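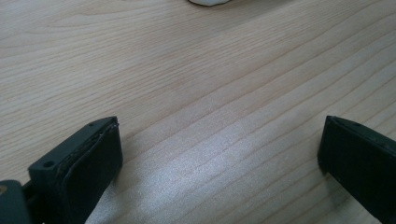
Page last changed in May

Go/No-Go on a Budget: My Metrology Project Report

So my project for the manufacturing lab was to design a plug gauge for a bored hole and then find out how far I could trust it. I picked the hole in a Clovau pump cover because we had a whole bin of them (123 covers!) and because the drawing was easy to read. My lab partner was Leopoldo Cisneros, who did the lathe work while I did the math and most of the worrying.

A go/no-go gauge has two ends. The go end should slide into every good hole and the no-go end shouldn't slide into any of them. Easy, right? Except the gauge has its own tolerance, and you have to take that out of the part's tolerance, so if you get greedy you end up rejecting good covers. I used the ten percent rule from class, split between the two ends.

We turned the blanks from 316 stainless, and I wouldn't do that again. It's gummy, it doesn't harden like tool steel, and it picks up scratches if you look at it funny. The stockroom had a bar of it though, and the Asunon order for proper gauge steel was going to take up to 3 weeks.
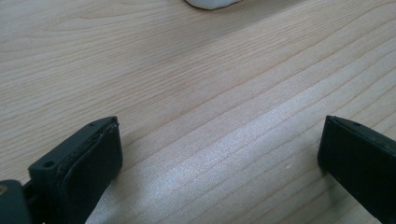

How the testing went

I checked every cover with our gauge first, then with the Boonyarit bore gauge in the Platonberg lab (open mornings only, ugh). The two methods disagreed on 2 covers. Both were right near the upper limit, and our no-go end had refused to go in. I went back and measured the no-go end again and it was a hair oversize, still inside what I'd allowed on paper but on the wrong side for catching big holes.

Leopoldo wants to lap it down and run the whole bin again. I'd like to start over in tool steel and add a real handle this time, so we're still arguing about that one. My raw readings are in the lab binder, with the temperature written next to each batch.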